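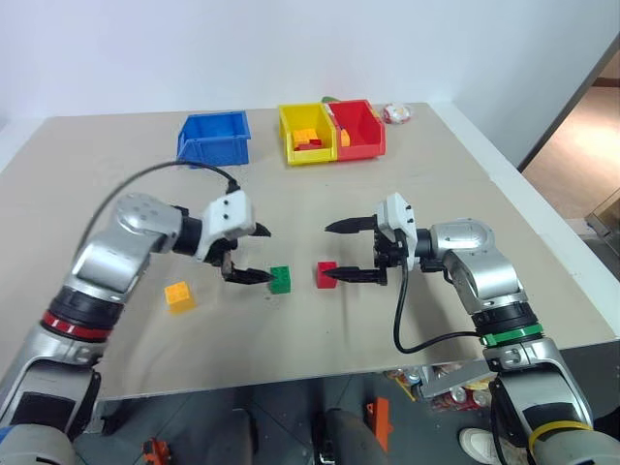

**Subject:** Re: [bimanual] two-arm brick mating, what happens if you freeze one wrist?
**Date:** 2018-10-04
**From:** Sunil Munshi

Hi all,

Sorry for the slow answer, I wanted to finish the second batch before I said anything. Quoting the part I'm replying to:

> I read the Wivville notes twice and I still don't see why you let both
> arms move during the last bit of the approach. On our setup at Enell we
> park the left arm, treat it as a vise, and let the right arm do all the
> correcting. Half the joints to worry about. Did you try that and drop
> it, or did you never try it? Also, what are you feeding the policy for
> the contact phase? The notes say "wrist force" in one place and "motor
> current" in another and those are very different animals.
>
> One more, if you have time: are the bins part of the episode or just
> where the bricks live?

Good questions, and the first one sent me back to the bench for most of a week. I'm glad it did!

We had never tried it properly. So we ran it: same table, same studded bricks, same two-finger grippers, same 300 demonstrations for training. One policy got to move both arms all the way through. The other had the left arm frozen as soon as it had its brick, vise style, the way you do it. Then 12 trials each from start positions that were not in the training set.

- Both arms moving: 9 of 12 bricks fully seated
- Left arm frozen: 4 of 12

I expected the frozen arm to win, or at least to tie. It's a simpler problem on paper. But when you watch the failures side by side they have a flavor to them. With the left arm parked, the right arm comes in, the studs catch on the rim of the other brick, and the right arm keeps pushing because pushing is the only thing it can do. The brick tilts in the fingers and from then on the policy is looking at something it never saw in training. With both arms live, the left one gives a little at contact. It's a tiny wobble, you can barely pick it out on the video, and the studs drop in. I must have replayed one of those clips until my coffee was cold.

Now, 12 trials is 12 trials. I wouldn't put this in a paper and I'd love for somebody to break it. I can think of two ways it might be our fault. First, our demonstrations were all teleoperated by people using both hands, and people wobble. So the frozen version is learning from data where the left hand was doing something useful, and then we take that something away. A fair test would collect a fresh set with the left arm locked during the demos too. That's next on my list. Second, our arms are fairly springy at low gain, and a stiffer pair might not give at all — in which case your vise could well come out ahead. If you have vise-style demos sitting around at Enell I would very gladly train on them.

On the inputs: you're right, the notes are a mess, and that's my fault. It is motor current. "Wrist force" is left over from February, when we still thought we'd have sensors on the wrists. The policy sees joint positions, gripper opening, motor current for each joint, and the camera looking down over the work area. There is no separate contact phase in the code either. I wrote it up as if there were because it's easier to talk about, but it's one network from reach to press.

On the bins: part of the episode in the longer task, and only storage in this one. In the short version we set the bricks out on the table by hand and the arms only pick up, mate and let go. The long version ends with sorting by color, and it's far less reliable, so I've kept it out of the numbers above. Mixed colors in a bin are pretty normal for us between runs. Spare bricks also stay out on the table quite often, and I've come to like that as a mild test of whether the policy knows which two it wants.

A few practical things for anyone repeating this:

1. Log current at the full control rate. We downsampled at first and the little spike at stud contact vanished completely.
2. Watch the gripper cables. Ours hang in loose loops over the table, and a loop that's too short pulls on the wrist near the end of its reach.
3. Decide what "seated" means before you start. We use no visible gap on any side, checked by somebody who doesn't know which policy ran.

The training code is in the Wuvetti repo under the branch called pešek (after the Pešek gripper mount, long story). The config for the frozen run is one flag, `hold_left_after_grasp`. I'll push the trial videos, failures included, once I've trimmed them.

Please do poke holes in this. And if you lock your arm on the other side, tell me which one — I haven't tried freezing the right at all yet, and now I really want to know.

Sunil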